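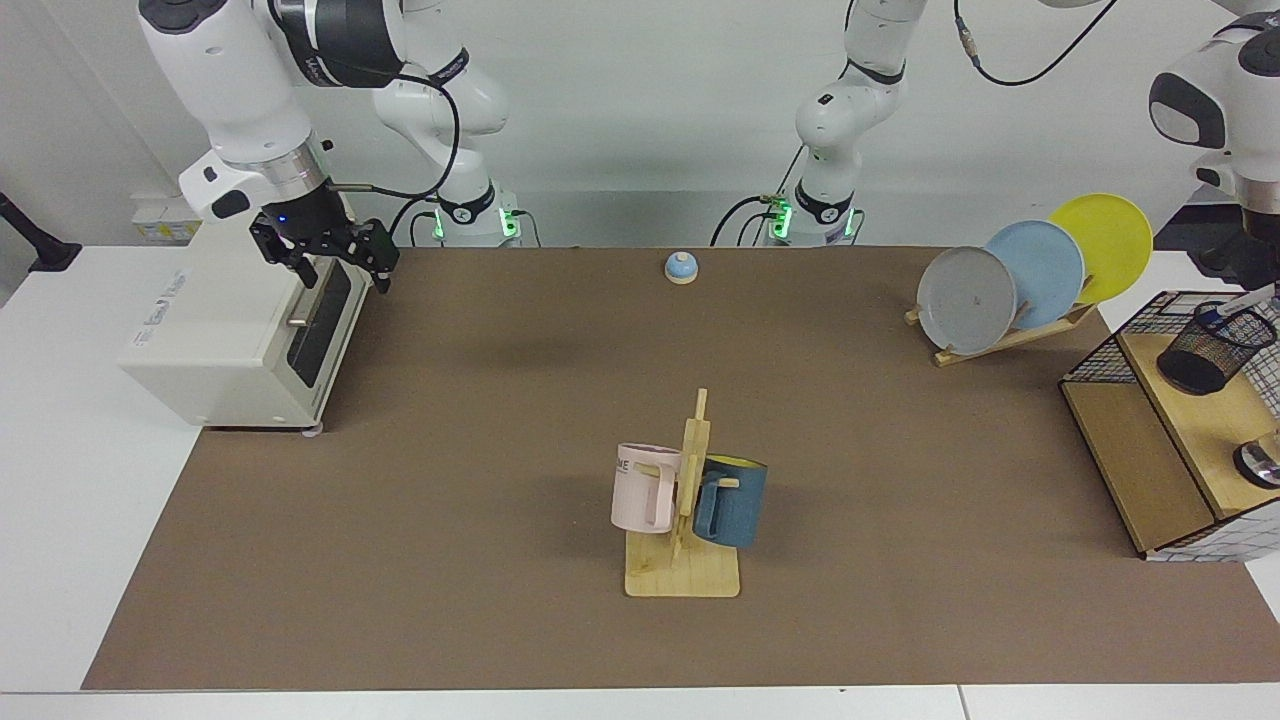 Uvell kitchen class opens for sign-ups

MULLIGAN, March 27, 2025 - Hi, I'm Ecaterina Olteanu, and I'm so happy to say that sign-ups are open for Small Counter Cooking, our new evening class at Uvell! We start in July, and there are 26 places.

The whole class is built around what most of us have at home: one toaster oven, a dish rack and a stretch of counter. I cooked that way for years in my first apartment (my sheet pans lived under the bed) and I still think you can get a very decent dinner for two out of it.

We'll roast vegetables, bake a small fruit crumble and talk about where to put things, so the oven door can open all the way and you still have room to chop. Viktória Hegyi is teaching the baking nights. She is very serious about crumble, so come hungry.

The fee is $57 and covers all your groceries. Some 400 people asked for a class like this in our last survey, so please don't wait too long!

To sign up, stop by the front desk and ask for Florin Vlad. Press questions can go to Sorin Bogdan at extension 343.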